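Stullilel > Who We Are > About Us

About Stullilel
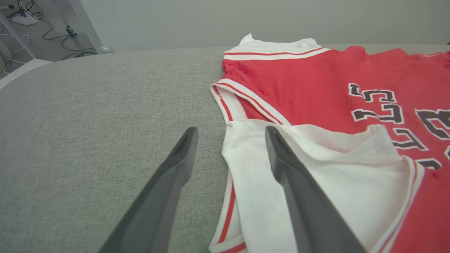
A red jersey with navy lettering and a white T-shirt on gray upholstery.

Stullilel is a laundry and uniform care company. We wash, mend, fold and store clothing for sports leagues, school teams, summer camps and a good number of ordinary households. We have been doing it long enough that some of the kids whose uniforms we first washed now drop off their own children's.

The company was started by Ayuba Zakaria in a rented space behind a shoe repair shop. He had two washers, one dryer and a contract with a youth basketball league that no longer wanted parents taking jerseys home. The parents had been washing them hot. By the second season the numbers were peeling and half the whites had gone pink. Ayuba had worked in a hotel laundry for years and knew what to do about it. For the first few years the business was just called Zakaria, and a few older customers still write that name on their checks.

We now look after clothing for 44 teams, along with household accounts. Last season we handled 2,659 separate garments, which includes jerseys, shorts, warm-ups and the T-shirts that players wear underneath. Socks are not in that number. We wash socks, but we stopped logging them one by one.

What we do

Team uniforms come in bags after a game or at the end of the week, depending on the league. Every piece is taken out, shaken, turned and looked at before it goes near a machine. Jerseys and undershirts often arrive tangled together, one still inside the other, and have to be pulled apart. Reds, navies and whites are washed separately. Printed numbers go inside out, in cold water, and are never put in a hot dryer. We hang them or dry them flat.

Old prints get extra care. A lot of the jerseys we see have chest lettering that is cracked, sometimes from wear and sometimes by design, and we need to know which before we treat it. If you send us something with a print that was made to look worn, please tell us on the intake slip.

Ribbed trim is the other weak point. Collars and armholes stretch, and white ribbing next to a dark or bright body picks up color over time. We can brighten it in most cases. If it can't be brightened, our mending table can replace it, provided we can match the rib. Suqin Wei runs the mending table and keeps a drawer of trim cut from retired uniforms, so the odds are better than you might think.

Household accounts are simpler. You fill a bag, we pick it up, and it comes back folded. We fold T-shirts in thirds with the collar facing up. Tank tops and sleeveless jerseys are folded in half down the middle, armhole to armhole, then in thirds. If you would like yours done another way, say so once and we will keep it on your card.

The shop

Our building has a front counter, a wash room and a folding room. The folding room has long tables at standing height. There are chairs for anyone who has been on their feet all morning, and the radio is usually on.

The storage room was added later, when leagues began asking us to hold uniforms between seasons. It has shelving for 200 bins. Each bin is labeled with the team, the sizes and the month it came in. Winter leagues usually pick theirs up in October, and baseball is gone by March. July is our quiet month, and that is when we service the machines and repaint whatever needs it.

Our people

Ayuba still comes in most mornings and still does the stain work himself — ink, grass, blood and whatever is in sports drinks.

Duván Restrepo manages the routes. He drives one of the vans on busy days and is the person to call if your bag is not where it should be.

Ashok Goel handles league accounts, billing and the season calendar. If you are starting a team and have never ordered uniforms before, he will go over fabrics and print types with you at no charge. We don't sell uniforms and don't take a fee from anyone who does.

Svetozár Jurčo has charge of the wash room. He came to us from a textile plant and writes the care sheets we hand out at the counter.

Suqin Wei does repairs and alterations with one part-time helper in the fall.

How we charge

Teams pay by the season. Households pay by the bag, in two sizes. Mending is priced by the job and we call before doing anything over the amount you set. Storage is included for teams that wash with us all season. Rush service is available on weekdays if the bag reaches us before 9 a.m.

If we damage something, we repair it or pay for it. If a garment is already failing when it arrives, we set it aside and call you before washing — please leave a number where we can reach you.

Things we don't take

We don't clean leather, fur, shoes or helmets. Pads can go in with football uniforms if they are removed from the pants first. Jerseys that are signed or framed should go to a textile conservator. We can give you a couple of names at the counter.

Contact: front counter, open 7 a.m. to 6 p.m. | © Stullilel. All rights reserved. | Back to top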